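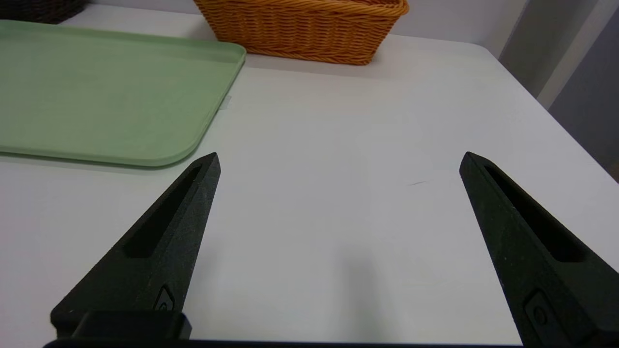
The white table, with the green tray (see item 3)

De Haan shared workroom
Minutes of the April users' meeting

Present: Hanneke Lambrechts (chair), Wouter Dierckx, Ineke Verbruggen, Marwa Hajji
Apologies: Marijke Segers, who sent her notes ahead and a tin of biscuits, for which many thanks
Minutes: Ineke Verbruggen

1. Welcome and last minutes

Hanneke opened the meeting at 10 and was glad to see us all, especially Marwa, who has taken over the corner desk and was attending for the first time. We went round and said what each of us is working on at the moment, which took a good while but was very pleasant. The last minutes were agreed with one change: the key to the side door is with Wouter, and not with Marijke as I had written. My apologies to both.

2. Matters arising

The dripping tap has been seen to. The curtain rail has not. Wouter has the brackets at home and promises to bring them in, and Hanneke said kindly but firmly that she had heard this before.

The bill from Ceter for the new lamp came to 77 euros, including delivery. Everyone is happy with the lamp. It will be paid out of the shared pot and there is no need for anybody to chip in extra.

3. The white table

This took up most of the morning. Marijke had asked in her notes whether we might agree once and for all how the table is to be left at the end of the day, as she has come in more than once to find someone's half-finished work spread from one end to the other and has not liked to move it. There was a lot of sympathy for this. Wouter owned up to at least one of those occasions.

After a long and friendly talk it was agreed that whatever is still in progress goes into the green tray, with a slip of paper saying whose it is, and that the rest goes back on the shelves or home. The tray stays on the table. Marwa asked what would happen if two people both had something on the go, and we decided to try it with the one tray first and see how we get on. Hanneke has seen similar ones in the Cudadau catalogue if it comes to that.

Ineke brought up the surface itself. It is a matt white and lovely to work on in the mornings, but it does show everything, and she would like us all to put a sheet of card down before using glue or a knife. Agreed. No scouring powder, please – a damp cloth and a drop of washing-up liquid. The cloths are in the drawer under the kettle, and if you take the last clean one do take the others home for a wash.

Wouter wondered whether the table might be pulled away from the wall so that people could sit on both sides. Opinions differed. Marwa thought it would be more sociable, Hanneke worried about getting past with the trolley, and Ineke pointed out that small things will go rolling off the back. We shall measure up before deciding anything. The rounded edge was much praised by those of us who used to catch our hips on the old table.

4. Walls

The off-white is holding up nicely and no repainting is planned this year. Marwa offered to put up a pinboard. The meeting liked the idea, so long as it goes somewhere other than directly behind the table, where it would make the place feel crowded. She will bring a sketch.

5. Flultach open afternoon

Flultach have asked whether they may use the room for an open afternoon and expect 16 visitors. We were all in favour. Hanneke will ask them what they need in the way of chairs, and will mention that coats will have to go in the passage. Marijke wrote that she could do the tea if somebody else would do the washing-up. Wouter said he would, and this is now in the minutes.

6. Any other business

A grey scarf has been on the hook since the winter. Please claim it.

Marwa asked about the heating and was shown how to work the dial.

Actions
Wouter: curtain rail; measuring up around the table with Ineke
Marwa: sketch for the pinboard
Hanneke: reply to Flultach; pay Ceter
Ineke: slips of paper and 2 pencils for the tray

The meeting closed shortly before noon and we finished the biscuits.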